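Packed lunches, and giving up on them

Thu 25 June

I stopped making packed lunches in March. I had made one every working day since I started at Passide, and I was tired of standing in the kitchen at eleven at night buttering bread.

For a while I bought something from the shop by the station. It cost too much and the sandwiches were cold in the middle. Then Séverine Bailly, who sits opposite me, suggested we take turns. One of us cooks a big pot on Sunday and brings in enough for two people until Wednesday. The other does the rest of the week.

It has worked well so far. I cook lentils more than she would like. She makes a very good leek soup and a less good rice thing – I have told her this. 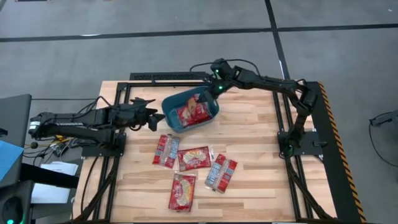
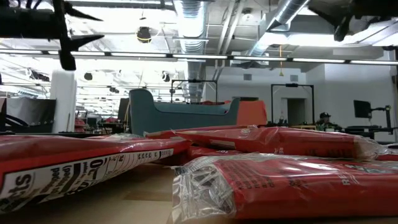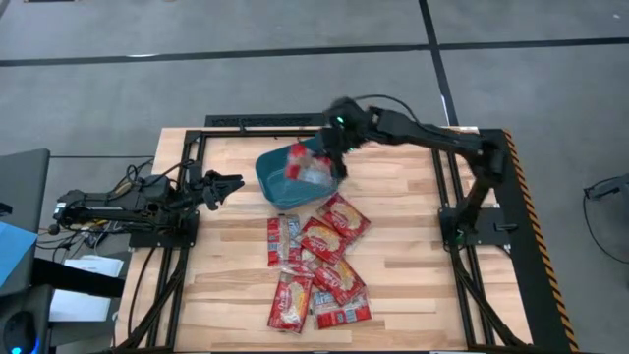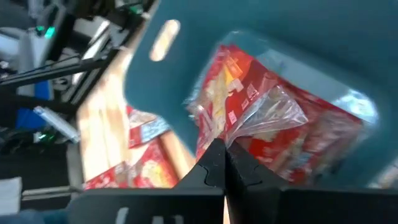
What I still buy

I keep a few things in my desk drawer for the days when the plan fails, mostly oatcakes and a jar of peanut butter. The plan fails when one of us is ill or when the Mostow bus is late and the pot gets left at home. That has happened three times.

I also still buy fruit. The market stall at Ots is cheaper than the supermarket but it shuts at two, so I only get there on my day off.

Next month Séverine is away for almost three weeks, so I will be cooking for one again. I plan to freeze half of everything and label it properly this time.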